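Kitchen clearing remains a hard test for machines, Wilthorpe study finds

2019-11-04

Machines can now manage a number of simple kitchen chores, but they are not yet ready to be left alone with them, according to results published today by the Wilthorpe Centre for Domestic Automation.

The centre's study covered 1129 attempts at everyday jobs in homes and small shops, among them putting away crockery, restocking shelves and picking up litter. Of these, 964 were finished without a person stepping in. Most of the remainder involved light or soft items such as sweet wrappers, paper and thin plastic bags.

Rigid objects gave few difficulties. Plates and boxes keep their shape when gripped, and their edges can be found reliably. A wrapper may fold, slide or cling to the fingers of the gripper, and a shiny surface beneath it can confuse the software that judges distance.
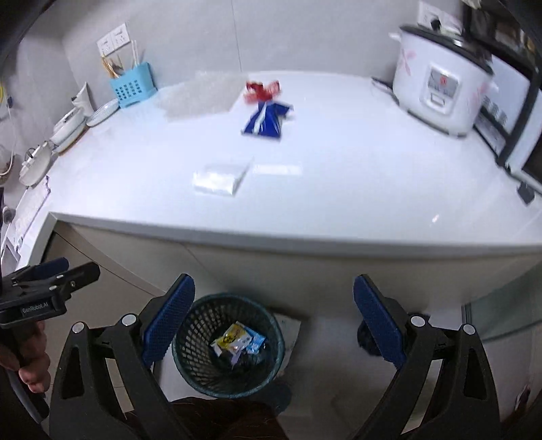
Wrappers on a kitchen worktop, with a wastebasket on the floor beneath.

Clearing a worktop was the slowest of the household jobs in the study. The machine must decide what is rubbish and what is to be kept – a task that people carry out with little thought – and then pick up each piece without disturbing the tableware nearby. In 27 attempts an item that should have stayed on the worktop was thrown away.

The shop-floor part of the work was carried out with Trustitz, which supplied shelving and packaged goods for the restocking trials. Results there were stronger, as the goods were of known size and stood in fixed places. The planning software, Prevodeck, was the same in both settings.

The centre advises that household machines of this kind should be used only under supervision for the present. A second round of trials will begin in March at the Lapiņa site and will be limited to soft and crumpled items. The full report, which runs to 134 pages, may be requested from the centre's publications office.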